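Newsletter > Storage and Home > Desk Notes

Jul 22, 2020, by Nermina Georgiou

Filed under: Small spaces, Desks, Trays and organisers

Quarter-circle trays have come up several times in the letters pile, mostly from readers who work at a small square desk and want their few daily bottles and tubs kept in one place. The notes below cover size, placement and loading for the perforated sort.

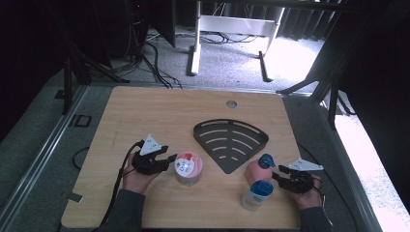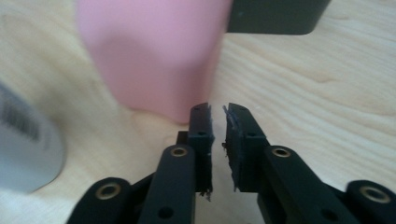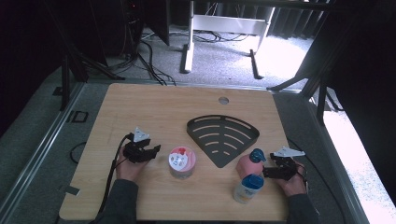 A quarter-circle tray is sized by its straight side. Measure from the corner of the desk along both edges and stop where your forearm rests when you write. On most small desks this gives a usable side of between 200 and 250 mm. Anything larger pushes the curved edge into the working area.

Place the point towards you if the tray is to stand in the open. The wide end then sits at the back, where the taller bottles belong, and the rim on the curve stops them being pushed off the far side. In a corner the point goes into the corner and the rim faces out. Both positions work. The second uses less of the top but makes the items at the point harder to lift out.

Slots need a little thought. A bottle with a base narrower than 30 mm can tip if one side of it drops into a slot, so stand small bottles on the solid strips between the arcs. Wide tubs bridge the slots and can go anywhere. Lucero Chambi tested the Bekness tray with a full pump bottle at the tip of the wedge and found it stable until the pump was pressed off-centre. Moving it back by 5 cm cured this.

Keep the cable hole clear. If the desk has a grommet near the back edge, leave at least 3 cm between it and the rim, more if a plug has to pass through.

Load by frequency of use. Hand cream and anything else opened daily goes nearest the hand, with labels facing forward. Pump tops should be turned to the side so that drips fall on the tray. Screw caps should be closed fully before the bottle goes back, as a slotted tray will not hold a spill. Alun Lougher puts a sheet of thin felt underneath, cut about 100 mm shorter than the tray on the curved side, and washes it when it marks.

For cleaning, lift the tray off and brush the slots from the underside. A bottle brush reaches all of them. Dry the rim last, where water collects.

The Cokix version has no rim and we have left it out. Guoqing Li is measuring the Restrepo corner tray for the October issue.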